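4. Setting up the snack table

This section explains how to arrange the self-service snack table of the Halodska service set. Please read it to the end before you begin to fill the shelves. Assembly of the table itself is described in section 2, and cleaning of the acrylic parts in section 6.

Needed for this section:
- the table with its brown cloth
- the clear bottle rack
- the clear tiered stand for packaged snacks
- the serving tray, cream color
- woven baskets (the quantity depends on your order)
- drinks, sandwiches and packaged snacks of your choice

4.1 Preparing the surface

1. Spread the brown cloth over the table and pull it flat with both hands. Folds under the rack will make it rock.

2. Wipe the underside of the rack and of the stand with a dry cloth. Small crumbs under clear acrylic will scratch it.

3. Decide which side is the guest side. In this guide, "front" always means the side where the guest stands, and "back" means the opposite side.

Note: If you use your own tablecloth, choose a fabric that is not slippery. Oilcloth and satin are not suitable.

4.2 Drinks, tray and sandwiches

4. Put the bottle rack at the back of the table, near the middle. The higher step must be at the back.

5. Fill the back row first, then the front row. Hold each bottle by the body and lower it straight down. Do not push it in from the side.

6. Turn the bottles so that the lettering looks to the front. This takes one minute more, but the guests find their drink faster.

Caution: Do not lift the rack when it is full. Take out the bottles, move the rack, then fill it again.

7. Lay the serving tray directly in front of the bottle rack with the raised rim upward. Keep it free of stock. Guests collect their items on it.

8. Place the sandwich basket at the right edge of the table. Triangular sandwiches can lie on their side in the basket. Take each one by its two flat faces with light pressure, so the filling stays inside.

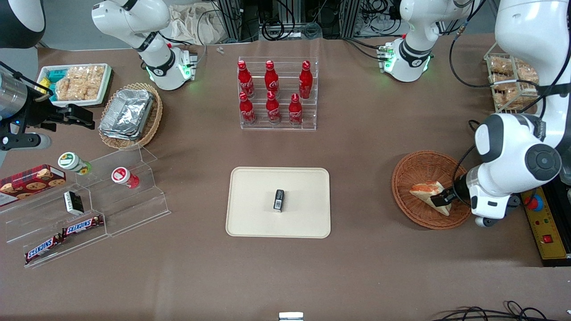
9. Write the preparation time of the sandwiches on the card supplied and put the card next to the basket. Remove the sandwiches when the time allowed by your local food rules is over, even if they still look fresh.

Note: The Lastska basket liner may be used under the sandwiches. It is sold in packs of 100 and is not washable.

4.3 Packaged snacks

10. Put the tiered stand on the table and check that it does not move when you touch the top step with one finger. The stand can be set straight or at a diagonal. We recommend the diagonal when the table is narrow, as two guests can then reach it at the same time.

11. Begin with the top step. Light and flat goods belong here, for example candy bars. Lay them with the name to the front and leave a small gap between one and the next.

12. Small boxes and small packages go on the next step. They may lean on the acrylic behind them, if the label can still be read.

13. Keep the lowest step for the larger goods, such as cookie boxes and round containers. A round container may lie on its side with the lid to the front. Please check that it cannot roll. If it rolls, stand it upright or put another item close beside it.

Caution: The load of one step must not be more than 1,384 grams. Goods in glass must not be put on the top step.

14. Put the takeaway containers in the oval basket and stand the basket near the front, where it does not hide the lowest step. Foil containers should be stacked one inside the other with the rims level.

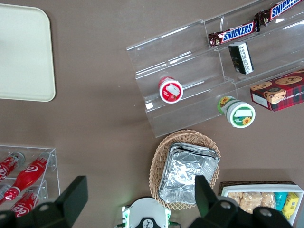 15. Press lightly on the top of the stack. If it leans, take out a few containers and keep them in the storage box. Foil bends easily, and a container with a damaged rim will not close well with its lid, so please put damaged ones aside for dry goods only.

16. Walk once to the guest side and look at the table from there. Everything should be reachable without leaning over the bottles. Correct the positions if necessary.

4.4 During service

Refill from the back of the table when possible. Bring the older goods forward and put the new ones behind them. For an event with 200 guests we advise to check the table every quarter of an hour, and for smaller events every half hour is sufficient.

If a drink is spilled, first remove the sandwich basket, then lift the tray, and only then change the cloth. A wet cloth must not stay under the acrylic parts overnight.

Missing or broken parts can be ordered from the Dorelport warehouse with the part number printed on your delivery note. Orders placed in December may need one week longer.

Section 4 revised 2025-04-22 by Sohail Pirzada. Step 13 is changed, and the caution after it is new.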